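How Do People Decide If a Movie Is Good?

You have probably walked out of a movie and said, "That was great!" or "That was boring." Some people say what they think of movies as their job. They are called film critics, and the thing they write is called a review.

A review tells readers what kind of movie it is, what the critic thought of it, and why. The "why" is the most important part. If a critic only wrote "I liked it," you would not know if you would like it too.

What a critic looks for

Every movie is made by many people doing different jobs. A critic tries to think about those jobs one at a time.

The story. Does it make sense? Do the people in it have a reason for what they do? A story can have dragons in it and still make sense, as long as the dragons follow the rules the movie set up. If dragons can't swim in the first half, they should not swim in the second half unless something has changed.

The acting. Actors pretend to be other people. When the acting works, you forget about the actor and think about the character. When it doesn't, you may notice that someone sounds like they are reading out loud.

The pictures. The person in charge of the camera work is called the cinematographer (say it like this: sin-uh-muh-TOG-ruh-fer). Cinematographers choose where the camera goes and how bright or dark each shot is. A low camera can make a person look tall and scary. A high camera can make the same person look small.

The sound. This means the talking, the music, and all the other noises. Many of the noises are added later. Footsteps, for example, are often made by a person walking in place in front of a microphone while watching the movie on a screen.

The editing. Editors pick the best bits from everything that was filmed and put them in order. A fast chase may have a new shot every second or two. A sad talk between two friends may stay on one face for a long time.

The effects. Some things are too big, too dangerous, or too unreal to film. Those are made with models, makeup, or computers. A critic asks if the effects fit the story. A very expensive monster in a dull story is still in a dull story.

An example

Salameh is a movie about a girl who finds a town at the bottom of a lake. Two critics saw it on the same night in June and wrote about it for two different papers.

The critic at the Camurbridge paper gave it four stars. She loved the underwater town and said the music made her feel cold. She thought the ending was a bit rushed.

The critic at the Jeltalstead paper gave it two stars. He agreed that the town looked good, but he said the girl never had to make a hard choice, so he did not care what happened to her.

Who was right? Both of them told the truth about what they thought, and both gave reasons. If you like movies with wonderful places to look at, the first review might send you to the theater. If you like characters with big problems to solve, the second one might make you pick something else.

What do the stars mean?

Many reviews have a number of stars at the top. Some papers give up to four stars and some give up to five, so it helps to check. Three stars out of four is a better score than three stars out of five.

Websites often add up lots of scores and show the average. Salameh had 1,622 scores from people who watched it, and the average came out at 3. That sounds like everyone thought it was okay. But an average can hide things. Some people may have given it a very high score and some a very low one, and the average would still land in the middle.

Where critics work

Critics see most movies in a theater, often before they open for everyone else. Sometimes they watch at home or at a desk. They take notes in the dark, which makes for messy handwriting. Then they sit down and type.
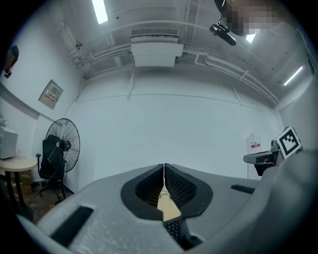

A keyboard. Most reviews today are typed.

Sang-wook Song reviews family movies for a magazine called Jonelico. He watches each movie once without writing anything down. The second time, he makes notes. "The first time I am just a person at the movies," he says. "The second time I am at work."

He has three rules for himself. He does not give away the ending. He does not make fun of how anyone looks. And he stays until the movie is over, even if he wants to leave.

Giving away an important surprise is called a spoiler. Critics who have to mention one usually put a warning first.

Write your own review

You can write a review of any movie you have seen. Start with the title and one or two sentences about the story. Stop before the ending. Next, pick one thing that worked well and tell where in the movie it happened. Then do the same for one thing that did not work as well.

Say who might enjoy it. A movie that is too scary for your little brother may be fine for your cousin.

Add stars at the end if you want to – and write down how many stars a movie could get.

Words to know

Average: a number in between, found by adding scores together and dividing by how many there are.
Character: a person or creature in a story.
Critic: someone whose job is to give opinions about movies, books, music, or art.
Shot: one piece of film, from when the camera view starts to when it changes.
Spoiler: something that gives away a surprise.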